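**Pirkholm, 2022-08-17**

## Can a machine tidy the lounge room yet? Pritico opens its chore trials to the public

Anyone who has ever stood in a kitchen at the end of a long day and wished the dishes would see to themselves will have some sympathy for what we've been up to at Pritico this year. We're very pleased (and a little nervous!) to announce that the full results of our household and shop-floor chore trials are now open for anyone to read, good runs and bad runs together.

The trials were carried out in simulation with our partners at Oyewole, who built the virtual rooms, and they cover 594 attempts at 11 ordinary jobs. Wiping a counter is in there, and so is putting things back on a shelf, opening and closing a cupboard, and restocking a small display of the kind you'd find at the front of a corner shop.
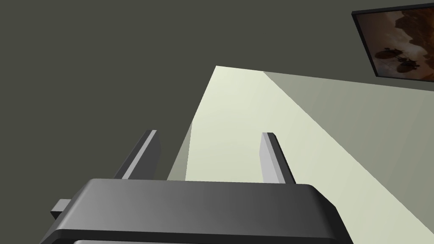

Our short answer to the big question is "some chores, some of the time, and please keep your own hands free." A job that a ten-year-old would finish while grumbling can still tie a good control program in knots, and we think families and shop owners deserve to hear that plainly before anybody tries to sell them a helper. We also wanted rooms with a bit of home about them, so the virtual wall behind the gripper has a framed picture hanging on it, in browns and tans, with a shape very like a bicycle, and the light falls unevenly over the pale surface in front. Houses are like that, and a machine that can only cope with a blank grey box won't be much use in yours or mine.

Of the 594 attempts, 579 ran through to the end and have been scored. The other 15 stopped early and are listed separately, with notes. A finished run is a long way from a good one, mind you, and the scoring favours care over speed, so a program that gets the cup onto the shelf after bumping three others along the way loses marks for it.

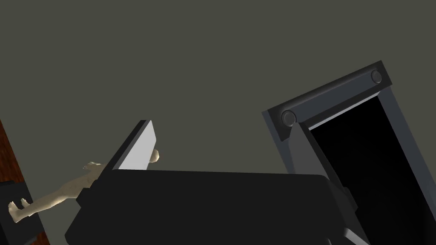

Laimutė Žukauskas feels the public has been promised a robot housekeeper for so long that a modest and honest scorecard will come as a relief, and she would happily settle for a machine that could put the groceries away without squashing the bread. She added that shop-floor work may well come first, as shelves in a store tend to stay where they were put, while a family kitchen gets rearranged every time somebody bakes.

The next stage begins in December, when 2 of the jobs will be tried with real equipment at Zilau. We'll start with the counter and the cupboard and see how we go from there. Results will be published in the same format, whatever colour they turn out to be.

The scorecard, the run notes and a plain-language summary are free to read, and printed copies can be picked up from the Pritico front desk in Pirkholm during business hours. Teachers and community groups are warmly welcome to organise a visit.

**Media enquiries:** Pritico, Pirkholm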